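Teleop vs. hand guiding for a drawer task -- what are you all doing?
Forum: Robot Learning and Demonstration
Started by cavside_ryan, March 18, 2019

cavside_ryan wrote:
Hi all! Ryan Fothergill from the Cavside group. We've been teaching our arm to open and close a small drawer and I'm having way more fun with it than I expected. First batch was 100 demos, all by remote control with a glove, and the plan is to get to 400 before we train anything serious.

My question is whether I should keep going with the glove or switch to pushing the arm through the motion by hand. The glove is great for the fingers and kind of lousy for the pull. I can't feel the drawer, so I tend to yank. Anyone been through this?

pegboard wrote:
Hand guiding, every time. You feel the drawer start to bind and you ease off without thinking about it. I taught a cabinet door that way and 11 demos gave me something usable. With remote control I'd still be collecting.

suqin_x wrote:
I'd push back on that one, pegboard. With an arm and a two-finger gripper, sure. With a full hand, where do you hold it? You've got one palm on the forearm and the other trying to bend fingers, and your own arms end up in front of the head camera for half the demo. Then the policy learns from pictures with a person in them and there's no person at run time.

Ryan, can you post a view from the head camera? Mostly I want to see how the hand meets the handle.

cavside_ryan wrote:
Sure thing! Box is up on a blue cushion, drawer partway out, fingers curled at the handle. 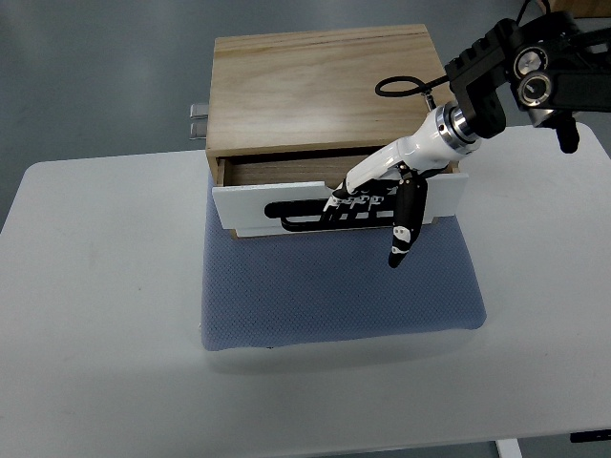 Reply 5
suqin_x wrote:
Oh nice, thanks! Two things jump out at me. Look at the finger pointing straight down past the panel while others are curled in. Is that you, or is the glove mapping dropping it? If your operators don't all do the same thing with that finger, the policy is going to waver between them. Pick one and stick to it.

Also the cable looping over the top of the box. I'd tie it back before you record another batch -- we had one snag at full reach and lost a whole afternoon.

Reply 6
pegboard wrote:
OK, I'll give you the point about arms in the view, I was thinking of my gripper setup. But a soft cushion under the box? It's going to give a little on every pull. I'd clamp that thing to the table and be done.

Reply 7
cavside_ryan wrote:
The straight finger is the mapping, I think. It lags when I close my hand fast. Will check tonight!

The cushion I want to keep. A little give is good for the data, in my opinion. If the box never moves, the policy never sees a box that moved.

Reply 8
pegboard wrote:
Then move it on purpose between demos so you know how far it went! Random squish isn't variety, it's noise. We can agree to disagree, but I'd love to see you run both.

Reply 9
naylor_bench wrote:
Has anyone tried doing 2 passes? I hand guide the reach and the pull with the fingers relaxed, play it back, and add the fingers by glove during playback. Slow, but the pulls come out so smooth.

Reply 10
suqin_x wrote:
I like that a lot. Does the playback hold up if the drawer has shifted between passes?

Reply 11
naylor_bench wrote:
Only by a little. More than that and I redo the first pass.

Reply 12
cavside_ryan wrote:
Trying this next! I'll do a small set clamped and a small set on the cushion, same operator for both, and post the success rates in this thread. Cable gets tied back first.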